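Stavow Tabletop User Guide
Section 4: Setting up your table for the first time

You've got the legs on and the top is the right way up, so the hard part is over! This section covers levelling, joining two tables together, the first clean and the cable tray. Set aside 20 minutes for a single table, and a bit longer if you are joining a pair.

Before you start, have these to hand:

Stavow hex key (taped inside the lid of the fittings tin)
Spirit level
Soft cloth and a bowl of warm water
Kindo joining plates, if you are putting two tables side by side

4.1 Levelling

1. Stand the table where you want it to live. Levelling it in the hall and then moving it to the back bedroom means doing the whole thing twice (we have done this ourselves, more than once).

2. Put the spirit level on the top, running along the long side, and look for the low end.

3. Turn the foot at the low end anticlockwise to lengthen it. Go a half turn at a time and look at the level again after each one.

4. Move the spirit level so that it runs front to back and do the same.

5. Press down on each corner in turn. If one of them rocks, lengthen the foot on that corner until it stops.

Note: each foot has 14 mm of travel. If your floor needs more than that, fit the Rajan deep feet, which screw into the same holes.

CAUTION: Never turn a foot with weight on it. Ask someone to lift the corner for you, and keep fingers well clear of the floor.

4.2 Joining two tables

A joined pair makes a lovely long work surface, and it comes apart again in minutes if you move house.

1. Level both tables on their own first.

2. Push them together so the long edges make one straight line. Run a fingertip across the join. You want to feel the gap but no step.

3. Hold a Kindo plate under the join and start all the screws by hand before you tighten any of them.

4. Tighten with the hex key until snug, then stop. The screws bite into threaded inserts, and too much force will pull an insert out.

Note: tables from the older Finel range are 10 mm lower. They can be joined, but you will need the spacer set, part 262.

4.3 First clean

1. Wipe the top with the damp cloth, then dry it straight away.

2. Leave it uncovered overnight before you put anything rubber or soft plastic on it.

The white finish is tougher than it looks and most marks come off with plain water. Pencil is the stubborn one. A clean white eraser does the trick, and it's oddly satisfying!

CAUTION: Do not use scouring pads, bleach or nail varnish remover. They dull the finish for good.

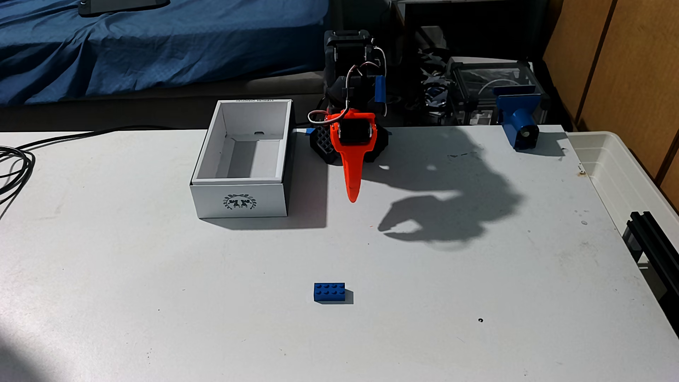
Page last changed: 13/08/2018

4.4 Cable tray

The tray hangs from the two rails under the back edge. Hook the rear lip on first, swing the front up and push until both clips click. Feed plugs in from the side, heaviest first, and leave some slack where each lead comes up over the edge.

CAUTION: Keep drinks away from the back edge once the tray is in use.

For drawers and shelf units, go to Section 5.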